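Repainting a scuffed storage bin so the paint stays put

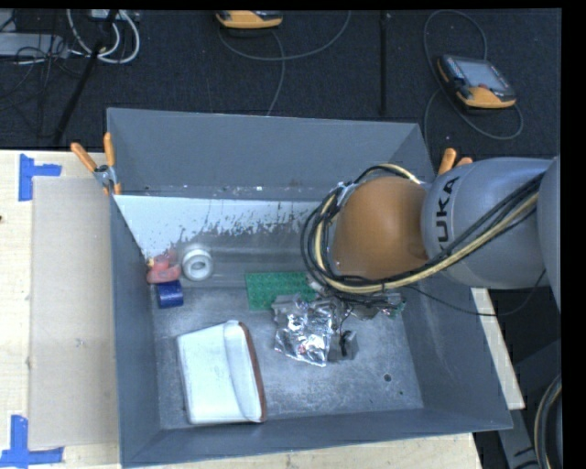

I love this job. It costs very little, it fills one dry weekend, and you end up with a bin that looks cared for again. I learned it from my neighbour Thérèse Charbonneau, who has redone every tub in her garage in the same soft grey, and I've been hooked ever since!

What you'll need
Dish soap and a stiff brush
A plastic scraper
Sandpaper, 120 and 220 grit
Rubbing alcohol and clean rags
A primer made for your bin's material (I use Brekke)
Topcoat in any colour you like
A dust mask and gloves

Step 1. Wash it
Scrub inside and out, rinse well, and leave it upside down overnight. Corners hold water much longer than you'd think.

Step 2. Scrape and sand
Go over anything loose with the plastic scraper, then sand with the 120. Keep going until you can run a fingertip over the edge of the old paint and feel no step. Finish with the 220 – light pressure, small circles. If the old coating could be from before the nineties, test it for lead before you sand anything.

Step 3. Wipe down
Alcohol on a rag, then a second clean rag. Don't touch the inside with bare hands after this.

Step 4. Prime
Two thin coats. Start in the corners with a small brush and roll the flat parts after. My last tub took 103 minutes from the first coat to the end of the second, drying time included, on a warm October afternoon.

Step 5. Paint
Two more thin coats, or three if you're going from dark to light. Pour a little at a time so it doesn't skin over in the tray.

Then wait. The can may say dry in an hour, but I give mine a full week before anything heavy goes in – garden tools will mark fresh paint in seconds. A square of old carpet on the bottom helps a lot, and it lifts out for washing.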